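Monday, August 5, 2024

Open day at Rasano. Got there early enough to catch the first slot at the Estness demo, which was the one I really wanted, and I stayed for all 3 rounds (skipped lunch, no regrets!). The whole thing runs in simulation: two black arms on a table, a gray rack in the middle, and cable plugs to handle. They had the room view and the gripper view up together and I got to stand right next to the operator and pester her with questions.
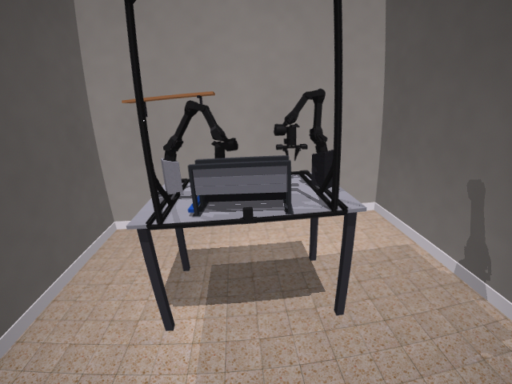
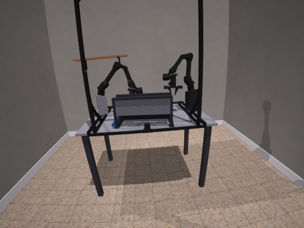 Last one is from the left gripper, with a blue plug between the fingers.
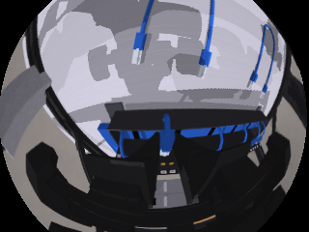 What got me is how much thought went into the plugs. The tips are tiny next to the fingers, and a small error in wrist angle matters a lot more than I would have guessed. They have logged 3800 runs since January and throw out any where the cable model goes unstable. First 2000 were on an older cable with too few segments. She said it swung like a chain, and they ended up redoing most of the tuning after the switch.

I got a turn at the controls in round two. Left arm felt natural in a minute or so. Using both at once, no chance, I kept parking the right one and forgetting it. Great fun though, and the lag was much lower than on our Todumus setup.

To try here:
- wrist view first, room view only for the approach
- finer cable segments near the plug, coarse elsewhere
- step limit of 400 per run, theirs seems to work fine with that
- ask for the contact settings (she offered to send them)

Still don't know how they score a plug that goes in crooked. Email about that tomorrow.

Recent entries
Matar gripper pads, second batch
Todumus: input lag, again
Cable model notes, part 3
Shelf inventory and missing hex keys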